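Food & Logistics
August – posted by Zeyu Ye

I spent a night at the Vekport fish and produce hall, the one that feeds most of the restaurants on our side of the river, and I have so many notes that they're going up as a thread. Bear with me, I slept three hours.

Doors open to trucks at 10 p.m. By the time I showed up at midnight the first row was already full and a guy on a pallet jack yelled at me twice for standing in the yellow lane (fair!).

The company I followed is Dasia. They don't own a farm or a boat. They buy from everybody, break the big lots down into small ones, and get them to kitchens before the prep cooks clock in. 259 kitchens on the list right now, from hotel dining rooms to a dumpling counter with four stools.

Meifang Shen runs the night floor. She's been there 16 years and she still tastes the first melon off every load, standing up, with a pocket knife. I got a slice. Best melon I've had all summer, and I ate it next to a drain at 1 a.m.

Orders close at 11:30 p.m. and chefs are terrible about it. Texts, voicemails, one photo of a handwritten list on the back of a bill. Two people at a desk turn all of that into pick tickets, and they know whose "usual greens" means bok choy and whose means kale.

Picking goes cold to colder. Dry stuff first, then fruit, then leafy things, then fish at the very end so it spends the least time out of the ice room. I kept my jacket on the whole night, in August, and I was still jealous of everybody's gloves.
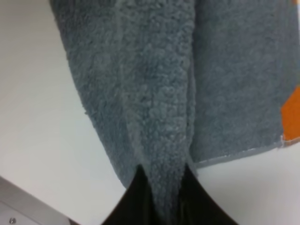 What happens to the food that nobody buys by morning? Most of it gets marked down at 5 a.m. and sold to soup makers and juice shops, and the rest goes to a food bank called Minberg that sends a van at six.

I asked Weidong Wan, who drives the Minberg van, what he gets too much of. Cucumbers, he said. Always cucumbers. He'd love some onions once in a while – tell your wholesaler.

OK, the trucks. Every route is loaded backward, last stop in first, so the driver never has to dig. Sounds obvious until a chef calls at 3:15 and wants to be moved up. Then half a truck comes off again and you hear some words.

Deming Jiang has the downtown route and let me ride along. 50 crates for the first stop alone, down a basement stair that I'd call a ladder. He had the whole load off before I'd finished tying my shoe.

He has keys to most of the kitchens! Lets himself in, puts the fish in the walk-in, rotates the old lettuce to the front if he sees it, locks up. Some of these owners have never met him in person. They leave him cookies.

They're trying out new route software called Ren. The drivers are split on it. Deming likes the map and ignores the timing, and Zhiqiang Dai, who has the airport run, has it switched off and a paper list taped to his dash.

Last drop was at 7:40, a breakfast place, and they made us eggs. I'm going back in winter to see how they handle the citrus rush, so send me your questions and I'll take them along. Going to bed now.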